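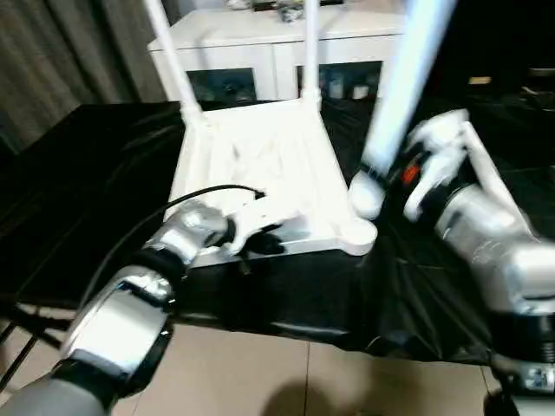 Gimesstead, Sunday, November 10, 2024
By Azucena Zamudio
Print | E-mail

Painting for the Nervous: notes for week 4, shadows

Hello all, and well done for getting through last week's greens, which I know were a slog. A few of you asked for the notes early so you could read them on the bus, so I've typed these up before the class for once! Bring your usual kit, plus a scrap of grey card if you've got one. The back of a cereal box will do.

We're doing shadows this week, and I want to start with the tube of black paint. Put it away. I've got nothing against black (I use it for cats and wet slates) but when you reach for it every time something is in shade, your shadows go dead and sooty and sit on the paper like holes. I did this for years. I still have a view of Skovley church that looks as if somebody parked a hearse on the lawn.

A shadow is only a place where the main light can't get. Other light still gets there, from the sky, the wall opposite, the grass, your own red jumper if you're standing close enough. Go outside on a clear day and look at the shadow of a gatepost on a pale path. The sun is blocked, the blue sky isn't, and so the shadow leans blue. On a dull day the whole sky is one big soft lamp and you'll hardly find an edge anywhere.

Two words I'll keep using. The form shadow is the shaded side of the thing itself, and it usually turns gently. The cast shadow is what it throws on the ground or the wall, and it tends to be sharpest close to the object and go woolly further off. Please write those down, I'm hopeless at remembering which of you were here in September and which weren't.

My mix for a general shadow is ultramarine and burnt sienna. Lots of water, more blue than you think, and drop the brown in while it's still wet so the two drift about a bit on the paper. Don't stir it to death in the palette. If you've got the Inach student set, their sienna is quite orange, so go easy. Koech's in the High Street should have the half pans back in before December, and they'll knock a bit off if you say you're on the course.

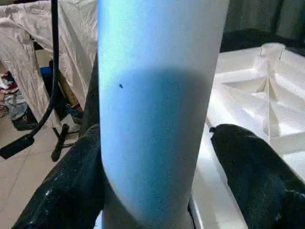

White things are where most people come unstuck. You know the jug is white, so you leave the paper bare, and then it looks flat and you panic and put a grey line round it. Try squinting instead, and ask yourself which bit is darkest and what colour it leans. A white upright can have a broad band of proper blue round its middle, paler blue-white above and below, and a thin brighter edge of cyan down the left, and you'd still call it white if I asked you quickly. That's your brain tidying up. Mix the blue you see, lay it beside a strip of bare paper, and don't fiddle. The right-hand side there goes to a soft greyish white, so I'd let in the tiniest touch of sienna and leave it alone.

The exercise. Cut a small hole in your card and hold it up so you can see one patch of the subject through it and nothing else. Mix that patch. Then move along and mix the next. Do it for 15 minutes with an egg or a mug by the window, no drawing at all, only a row of little squares. It feels daft and it's the most useful thing I know.

After the tea break we'll look at my old print of the Gimesstead washing lines, which dates from 1895. It's black and white, so you'll be guessing the colours of all those sheets, and I want to hear some arguing.

For next time, please paint something white on something white. A hanky on a plate, an onion on a napkin, whatever you've got. Keep it no bigger than a postcard and use 3 colours at most. If it goes wrong bring it anyway, and write on the back which colours you mixed so we can work out what happened.

The car park gate sticks in the cold, give it a good shove.

Print | E-mail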